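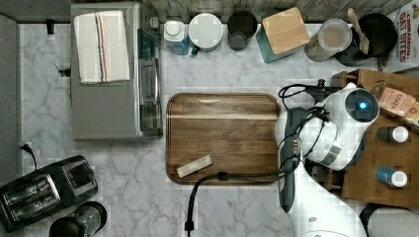

Marble-pattern counter with the wooden tray in the middle and the white arm at the right, from overhead.

Gustmont Counter Bench
Tabletop station for comparing grippers, arms and cameras on kitchen tasks

Sold and supported by Starkgate
Status: in stock, built to order
Price: on request

Overview

The Gustmont Counter Bench is a kitchen counter set up for side-by-side trials. You mount the arm you have, fit the grippers you want to compare, and run the same pick on the same board with each one. The wrist plate stays on the arm when you change grippers, and the task list stays loaded in the controller, so a swap does not mean starting over.

It was designed for teams that need to choose a gripper before they commit to one. Many of our customers have read the data sheets and still can't say which hand will pick up a small, light bar off a wooden board without pushing it away. The bench is for finding out.

The counter is meant to look and work like a used kitchen. Small appliances, canisters and tea boxes stay where they would normally be, and the arm has to reach between them. A gripper that does well over a bare plate may have a hard time once its own width becomes a problem, and wrist cables cause more trouble than most people expect.

What you can compare

Grippers. Parallel grippers, long narrow grippers and multi-fingered hands all fit the wrist plate, either directly or with an adapter ring. The Hustatar finger set is the one we ship as standard. It opens to 60 mm and comes with smooth and ribbed pads.

Arms. The base rail takes one arm at a time in the standard version and 2 in the wide version. The wide version is the better choice if you want to compare arms instead of grippers, as both can be set up to reach the same board.

Cameras. Views from overhead, from the front and from the side can be recorded together and saved under the same trial number. When a pick goes wrong, the side view usually tells you more than the overhead one does.

Controllers. The bench does not come with its own motion controller. The logging box from Czerwiński sits between your controller and the arm and records commands, gripper state and camera time on one clock.
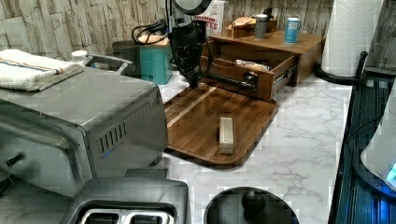
Can I use my own objects in place of the standard test pieces?
Any object that your gripper and arm are rated to lift can be used. Enter its name and weight in the task list before the first run, and the log will file its results separately from those for the standard pieces.

The standard task

Every bench is delivered with the board pick already loaded. A small piece is placed on the board, the arm moves in from its rest position, the gripper closes, and the piece is lifted and held. The piece is then put back down in a marked position and released. A trial passes if the piece is upright or flat as it was at the start and inside the marked area.

The start position can be flat or standing on end. Run both. Flat pieces punish grippers with thick fingertips – the tips touch the board before they get low enough to hold anything. Standing pieces punish slow or uneven closing, because one finger arrives first and knocks the piece over.

We recommend 3 practice runs after each gripper change, with the log switched off, and then the full set. Starkgate's own comparison sheets are based on over 200 logged picks per gripper. You can get a useful first answer with far fewer if the difference between two grippers is large.

Notes from our own trials

Elínborg Blöndal, who runs the trial counter at Starkgate, keeps a page of notes for new customers. The current version is dated May 15, 2022. Some of it is repeated below.

Long narrow grippers were the easiest to place near a tray with a raised rim. They could come in at a low angle and still clear the edge. They were also the easiest to bump, and a bent tip can go unnoticed for a whole afternoon. Check the tips against the gauge block each time you change the task.

Multi-fingered hands needed more space on all sides. With the hand open, plan the approach around the widest finger and any bracket that sticks out past it. They were slower to set up but handled round lids and handles with less adjustment between objects.

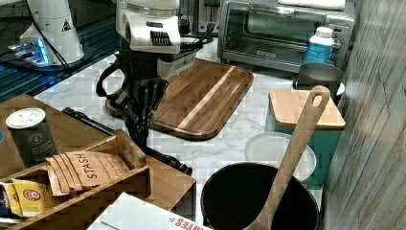

They also take longer to tune. Expect to spend most of the first day on closing order and finger force before the numbers mean much. If you only have one day with the bench, start with the Hustatar set and leave the hand for a second visit.

Cable routing made a difference with every gripper we tried. A loop that is too short pulls on the wrist at full reach, and one that is too long drags over the counter and moves things. Clip the cable with the arm at its farthest point, then bring it back to rest and look at where the slack ends up.

Shiny surfaces gave the cameras some trouble. Steel appliances and glass doors reflect the arm, and one tracking setup we tested followed the reflection for part of a run. Turning the oven a little was enough to fix it. Closing the blinds helped too.

In the box

Counter section with marble-pattern top
Base rail, standard or wide
Wrist plate and adapter ring
Hustatar finger set with smooth and ribbed pads
Czerwiński logging box with power supply
Wooden board and test pieces
Gauge block and cable clips

Arms, cameras, small appliances and kitchen goods are not included. A suggested shopping list is sent with the order confirmation, and most of it can be found at any housewares store.

Site requirements

Level floor, a grounded outlet within reach of the rail, and enough room to walk around the front and both sides. The emergency stop must be mounted where the operator can reach it from the camera desk. Keep liquids off the counter during arm trials.

Ordering

Tell us the make of your arm, its wrist bolt pattern and the grippers you plan to test. Starkgate will confirm which adapter ring you need before the order is placed. Spare pads and fingertips ship separately and can be added to an order up to the day it leaves.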